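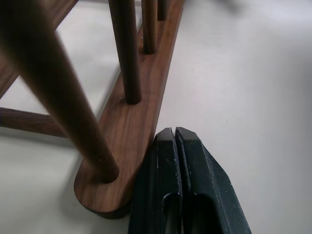 4 min read

The first thing Ruba Sleiman does when she takes on a kitchen is empty the counter. Everything goes onto the floor or the nearest bed, and then the pieces come back one at a time, and some of them don't come back.

Sleiman has been arranging other people's kitchens for a living since she closed her own café. Most of her clients rent. They can't change the cabinets or move the sink, so the work comes down to what sits out in the open and where it sits. She charges by the visit and tries to finish in 2.

"People think I'm going to sell them boxes," she says. "I own hardly any boxes."

What she does own, and recommends often, is a wooden dish stand. Hers is walnut-colored, with a long flat base bar and round dowels set into it. She bought it from a small shop called Calance, which sells kitchen goods made by a handful of woodworkers, and she has since sent clients there for the same kind of thing. A stand like this takes plates on edge, cutting boards, a tray or a pot lid. It can live on a table as easily as beside the sink.

The care is simple. Wipe it after use and let it dry standing up. Check the joints where the dowels meet the base, as dust and crumbs collect there, and clean them with an old toothbrush. A little food-safe oil once a season brings the grain back. Never soak it, and never put it in the dishwasher. Sleiman did that once with an earlier stand and lost two dowels.

Color matters more to her than she first admits. She likes a pale table or a pale cabinet with one dark wooden piece on it, and then one thing that is neither pale nor dark. In most of her kitchens the third thing is a bowl.

Shu-fen Mok sells bowls. Her studio, Chou, is a rented room behind a bike shop, with shelves up to the ceiling and a table by the door for seconds. She glazes in a short list of matte colors, and the blues leave the shelf first. Buyers often ask her what a bowl is for, and she finds it a hard question to answer.

"Fruit, noodles, keys," Mok says. "I have one by the bed for earrings. A customer of mine proofs bread in hers. I would like people to pick it up and use it, and then it gets washed and goes back where they can see it."
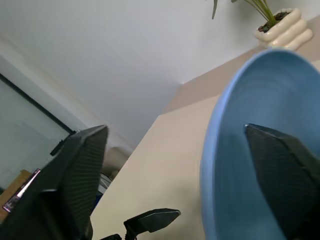
A light blue bowl, with faint rings circling the inside.

Rings like these are a matter of taste. Some buyers want the inside of a bowl perfectly smooth, and Mok will steer them toward her slip-cast pieces. Others run a thumb around the ridges before they look at the price. Matte glazes do need some attention. Metal spoons can leave gray lines on them, and a paste of baking soda and water takes most of those off.

Mok and Sleiman met at a market in September, when Sleiman bought 4 bowls for a client and came back an hour later for one for herself. They now share customers and disagree on a few points. Mok stacks her bowls, the biggest at the bottom, with a paper towel between each. Sleiman won't stack anything a person uses every day. She would sooner leave a bowl out on top of a low cabinet, near a plant if there is one, and put the rest away behind a door.

They agree on the number of things. A person living alone, Sleiman says, can get by with very few dishes on view, and a family with not many more. One client had 23 mugs on open shelves. They talked for 20 minutes about which to keep, and the client kept a good half of them, and Sleiman thinks that was fine. The mugs went into a cabinet by the stove and the shelf stayed clear.

She goes back to see clients after a few months if they'll have her. Usually the mail has found its way onto the counter, along with a charger or a bag of rice. The dish stand tends to be where she left it — it's heavy enough that people work around it — and the bowl has usually moved to another room.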